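Room Under the Desk

Home offices were set up in a hurry, and many of them still look it. In Prolberg, where over 30 percent of the apartments in the old mill district have no spare room, the desk usually ended up in a bedroom corner or at the end of a hallway. Three years on, people are starting to replace what they bought that first April.

Most of them begin with the chair. A decent one costs more than the desk it goes with, and the stores on Gindska Street will let you sit in a floor model for as long as you like. Fewer shoppers bring a tape measure. The sitting height of the chair and the height of the desk have to be worked out together, and a chair with fixed arms may not slide under the top at all.
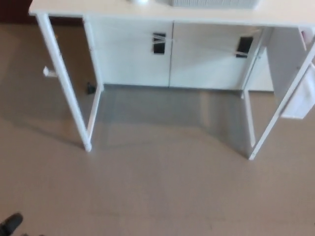 Leg room gets less attention than it should. Older desks, including the heavy ones Georgiev sold for decades, had drawers down both sides and a narrow slot in the middle for your knees. You sat straight or you bumped something. Newer designs have mostly dropped that. A plain white desk on two open side frames, with a low bar joining the front and rear legs, keeps only a low cabinet in the middle, and you can see the wall through the side. It also makes the floor easier to mop. The drawback is storage, and paper has to go somewhere.

Flurkia, a small furniture workshop on the north side of town, now builds desks to order at any height up to 30 inches. Its customers are split between tall people and people who have given up on footrests. The wait is five weeks. A basic model is 58 inches wide, and the shop will cut it down for no charge, though it won't take it back afterward.

Cords are the other complaint. With no drawers to hide behind, a power strip lies on the floor and collects dust. Flurkia sells a metal tray that screws to the underside of the top. It takes two screws at each end, and the shop recommends drilling pilot holes first.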